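Spent most of May comparing two grippers on the same arm with the same chess set. Posting my notes in case anyone else is choosing between them.

The two are the Cevaline parallel gripper with its stock rubber pads, and the Rullstead two-finger with pads I wrapped myself. The arm is a Stostel. Wrist camera is the wide-angle Blöndal in both cases.

The task is simple. Pick up a piece, put it on another square, don't touch anything else. I ran 300 moves per gripper, with the board reset by hand after every game.

Cevaline first. Grip force is repeatable and the software took me ten minutes to set up. The fingers are too thick for this. With pieces on neighboring squares it bumped something on 14 moves in the first 100, nearly always a pawn.

I tried closing it partway before going down. That helped on the pawns, then it started landing on top of the knights. Went back to fully open and took the bumps.

The Rullstead is slower to close and the wiring is worse. The connector sits right where the wrist wants to turn. I ended up rotating the whole mount a quarter turn and redoing the calibration.
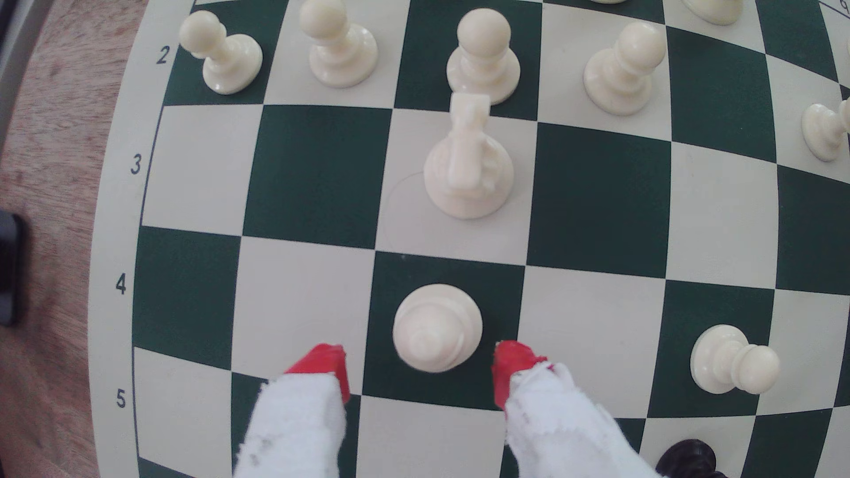
Red tips and white fuzzy padding is the version I settled on. Bare tips were too slick on smooth plastic and the pieces twisted on the way up. Fabric behind the tip gives a little, so I can be off center and still get a straight lift.

Downside is that the fabric gets dirty and sheds. I change it when the specks start to bother me. I haven't measured whether a dirty pad grips any worse.

Camera notes. The Blöndal bends straight lines a lot near the corners of the picture. Fine for the last bit of the approach, bad for working out which square you're over. I correct for it now and the square errors mostly went away.

Pawns are the hard piece for both grippers. Short, round on top, and the collar is a bad place to grab. I go low and close near the base. Knights are easier as long as you check which way they face first.

For chess I'm keeping the Rullstead. For boxes or anything with flat sides I'd put the Cevaline back on, and I wouldn't argue with anyone who picked it for the software alone.

Next is a long run on the Rullstead, 3,000 moves with one set of pads. Will post the bump count when it's done.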